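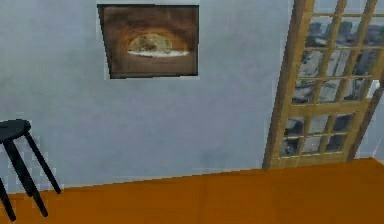

The Folwood Four had been five until June, when Bautista Iturra took the van to Droltirville for new tyres and rang from there to say he was joining a wedding band. He sent the van back with his cousin. The tyres were still the old ones.

Elba Benítez kept the name, which had always been wrong anyway, and asked Nahuel Farías to move from rhythm guitar to bass. Nahuel said he would do it for the summer. He had small hands and a borrowed Istetti with a neck like a fence post, and by the second week he was taping two of his fingers before each set.

They played the Espinoza on Fridays. It held 64 people by the fire notice and rather more when the fishing boats were in. Fermín Mansilla, who owned the place, paid them from the till at midnight and took off the price of whatever they had drunk.

"You're slower without the other one," he told Elba.

"It's the same speed."

"It feels slower. People are sitting down."

She went through the set on the bus home. They had 32 songs, 9 of them Bautista's, and they had gone on playing his as if he were in the toilet and would be back for the chorus. She crossed them out with a biro. Then she put one back, the waltz, because Ingrid Begay sang it better than he had.

Ingrid did not want to sing it. She was the drummer and she liked being behind things.

"Who'll keep time?" she said.

"You will. You've got two arms and a mouth."

They tried it in Ingrid's mother's garage with the door down. The first go fell apart at the bridge. On the second Nahuel lost his place and played one low note over and over until he found it again, and Ingrid leaned on that note and went through to the end with her eyes shut.

"Do that again," Elba said.

"Which bit?"

"The bit where you were lost."

He did it again, and it was worse, and then he did it once more and it was all right.

On Friday they put the waltz fourth. Some of the men from the boats talked through it. A couple near the bar got up and danced, badly, and bumped a table. Fermín stood with a cloth over his shoulder and watched the till.

At midnight he counted out the notes and pushed them across.

"Is she going to sing every week?" he asked.

"Ask her."

Ingrid was outside, loading the drums into the van. One of the back tyres had gone flat.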